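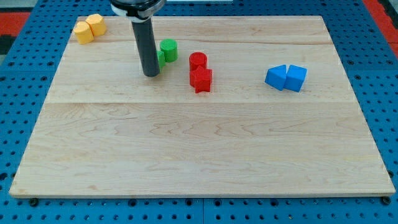

I've been putting off writing up the gripper comparison for most of the winter, partly out of laziness and partly because I kept changing my mind about which one I liked. But January is nearly over and I've promised myself a tidy bench by spring, so here we go, with a cup of tea and no particular order.

The two in the running are the Teven, a long straight black cylinder that points down at the work like a very serious finger, and the Matar, a wide two-jaw affair that I bought first and was awfully fond of. The Teven cost me 629 and the Matar 1150, and yes, I did wince both times. My arm is the same old one I've had since the Vemarside days, and the controller is a Dosport box that I will complain about another time (the menus, oh my goodness, the menus).

My test is sorting by color. I use little blocks in yellow, green, red and blue, and each color has to end up with its own kind on the maple board. I love that board, by the way. The grain has these wavy swirls in it, and my camera software sometimes thinks a knot is an object, so I've learned to be patient with it!

What I care about most is how a gripper behaves when the blocks are touching. Picking up one cylinder all by itself is easy for anything. Getting the red star away from the red cylinder, or the blue prism away from the cube when they're snuggled right up together, is where the Matar drove me a bit crazy. Those jaws need room on both sides, and they kept nudging the neighbor over. The Teven comes straight down and takes up so much less space, and I found I could leave the blocks crowded at the far end of the board and still work.

It does have its troubles. Being so long, it hides whatever is right behind it from the camera, and a green piece can nearly vanish back there. I ended up adding a pause of 900 milliseconds with the arm swung out of the way, just so the camera gets a proper look before each pick. Slow, but I'm retired and the blocks aren't going anywhere.

The Matar is back in its box for now, and next I want to try the Teven with the board turned sideways.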